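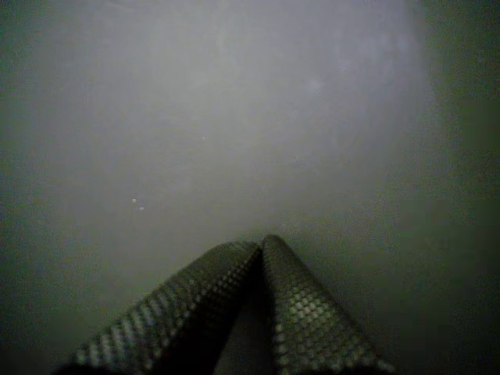
I finally got round to the cupboard under the stairs. It had been on the list since we moved in last December, and every time I opened the door to get the hoover out something fell on my foot, so on Saturday I took the whole lot out and put it in the hall.

Most of it was bags. Bags for life, paper bags with string handles, a rucksack with a broken zip that I had kept for the good zip on the front pocket. The paper ones went in the recycling and the rucksack went in the bin, zip and all. I kept the two strong blue bags for the bottle bank.

Behind those was the box from the old flat marked KITCHEN MISC. It had the salad spinner in it, which we had replaced in March, plus a bag of tealights and the instructions for a cooker we no longer own. The new spinner is better so the old one is going to my sister.

I had measured for shelves before I started. The gap at the back is 736 mm wide at floor level and narrower higher up, where the stairs come down, and it isn't square anywhere. I bought a Komavik shelf unit that was meant to be cut down to fit. Cutting it took most of the afternoon and I had to do one of the uprights twice. It is 394 mm deep, so the door still closes with the ironing board hung on the inside.

The paint tins are on the bottom now with the room written on each lid. Light bulbs are in a shoebox on the middle shelf. The top one is too low for anything but cloths and dusters, and they fit there well enough.

Karlijn Van Wijk asked in the comments last time what I used on the musty smell. I washed the walls with soda crystals and left the door open for two days. It is better but I wouldn't say it has gone.

The hoover has its own corner and nothing is leaning on it. I still need a hook for the dustpan, and the light in there wants a longer cord.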